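Candle shop's round ones are back for the cold months at Illey

11/8/23

If you have walked past the old dairy building on Tivach Lane lately and wondered what smells so nicely of warm honey, the answer is that the Vaveck candle room has opened its doors again, and the big round candles that so many people in Illey asked after last winter are back on the shelf. The workshop closed in July for repairs to the floor and a new sink (the old one had been leaking for longer than anyone cared to admit!), and for a while there was some worry in town that it might stay shut right through the holidays.

Happily, it didn't. The tables are back in their places, the pots are on, and the Saturday-morning feeling that regulars remember is there on pretty much any day you care to drop in. The room can seat up to 15 people at a time for the pouring sessions, and it was close to full on the first afternoon, with a good many folks staying long past closing to chat and compare their work over a cup of tea.

The ball candles are the thing most visitors come for, and they take more patience than you might expect from such a plain shape. The wax is poured into a two-part mold and left alone for 6 hours before it is opened, and then comes the slow and rather pleasant job of rubbing down the seam with a soft cloth until you can't feel it under your thumb.

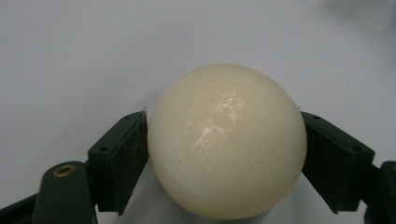 Color is always a matter of taste, and the workshop has gone back and forth on it over the years. There was a dark red one winter and a sort of mossy green the next, and both sold well enough, but the off-white has outlasted them all, and it seems to suit every windowsill and dinner table in town. Small bumps and scuffs are left as they are. The feeling at the workshop is that a candle poured by hand ought to look like one, and customers seem to agree, or at any rate they keep coming back for more.

This first batch comes to 40 candles, with another planned before the end of the month if the wax delivery arrives on time. Part of the batch is already spoken for by the Hassanpour Bakery across the lane, where the candles will sit along the front counter all through the season, next to the nut rolls and the seeded loaves. The bakery will also be taking names for the evening pouring sessions, so you can sign up while you wait for your bread, and there is no need to bring anything along except an apron or an old shirt you don't mind getting wax on.

Children are welcome at the earlier sessions with a grown-up beside them. Anyone with candle ends at home is warmly invited to bring them in too, in any color or size, and drop them in the crate by the door, where they will be sorted and melted down for the garden lights that line the lane in winter.

Recent items

Tivach Lane footbridge open again after repairs
Hassanpour Bakery changes its winter hours
Illey library looking for board games and puzzles
Leaf pickup dates for the north side of town
Soup supper returns to the Vaveck hall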